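Every December I get asked to look over equipment budgets for small groups that want to start doing something with robots. The draft is nearly always the same. One line for an arm takes up most of the money, and a line called "misc." at the bottom is supposed to cover the rest. I think the order is wrong, and I think it costs people a year.

Mwanaisha Mbwambo, who runs purchasing at Nyaga, sent me her plan last month. It had an arm from Tallden at the top and four hand-held grippers near the bottom, marked optional. I told her to swap them.

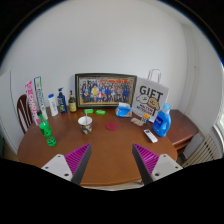 Hand-held grippers are cheap enough to buy in pairs, and they can be put to work in the week they arrive. An arm needs a bench, a guard, a power check and somebody trained to run it. A gripper needs a table. It can be an ordinary one with a paper cup, a remote control and a detergent bottle on it, and I would much rather pay for hours spent at a table like that than for a clean bench with machined blocks. The arm will have to deal with the ordinary table sooner or later.

Then there are the parts that wear. Pikier charges 887 for a full set of fingers and pads, and most plans I read have no spare set at all. Buy one for every gripper. Rallness sells a lower-priced pad, which is fine for practice, but I wouldn't mix the two in the same project. 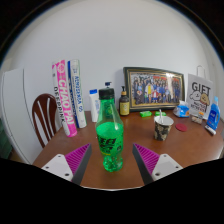 Labor is the line that gets left out most often. If you expect 1000 recordings, someone has to make them, check them and throw away the bad ones. I set aside 20 percent of the total for that, and I have never had any of it left over. Storage comes out of the same share.

People object that a funder wants to see an arm. Some do. Put it in the second year, with a price and a date, and most of them will accept that.

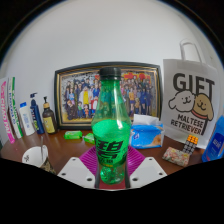 Mbwambo's revised plan has the grippers first, spare fingers second, paid hours third and the arm last. It came in under her old total. She still wants the Tallden model, and by the time she orders it there may be a newer one.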